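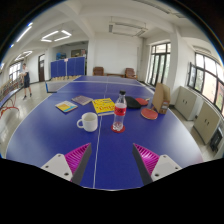 Clearing a table: are we there yet?
4 min read

lsavchuk
Starting this because the same claim came up in the Lendix thread again, that tidying a flat surface is a solved task. The table above is my test case. Mug, bottle on a coaster, a book, two thin booklets, paddles, an open cardboard box. Everything goes somewhere. I'd like to hear which steps you would trust a machine with today, unattended.

ladefoged_v
The mug and the bottle. Both stand upright, both have enough height for a side grasp. I would trust a decent policy with those at a rate I could live with.

liesl.g
Disagree on the bottle. It's clear plastic with very little water in it, so depth sensing is poor everywhere except the label and the cap, and the thing tips if you touch it off center. Then there is the coaster. Do you lift the bottle and come back for the coaster, or does your planner think they are one object? Ours at Ulville did, for most of May.

ladefoged_v
Grasp at the label, then. That part is opaque.

liesl.g
Fine for this bottle. Now peel one off and try again.

SRiis
The booklets are the hard part. Two parallel fingers cannot get under a thin cover lying flat on a hard top. You either slide it to the edge and pinch the overhang, or you catch the spine with a fingertip and hope it doesn't fold. Edge sliding works, but on a table this size it is a long push with other things in the way.

lsavchuk
What did you get with sliding?

SRiis
On the Olen arm, 56 tries, 15 failures. Most were the cover creasing. A person does it without looking.

kari_s
Paddles get too little attention here. The black one and a red one overlap, so order matters. Pull the lower one first and the other goes wherever it likes. The one leaning by the box is easier, you have an edge to grab.

ladefoged_v
So a human picks the order and the machine does the picking. I'd still call that useful.

liesl.g
Useful, yes. Not the claim in the Lendix thread, which was "unattended".

kari_s
Agreed with Liesl. And time it - my guess is over four minutes for that table, and I can clear it while the kettle fills.

lsavchuk
I'll run it on the Alvarado bench and post the failures by object. Booklets last.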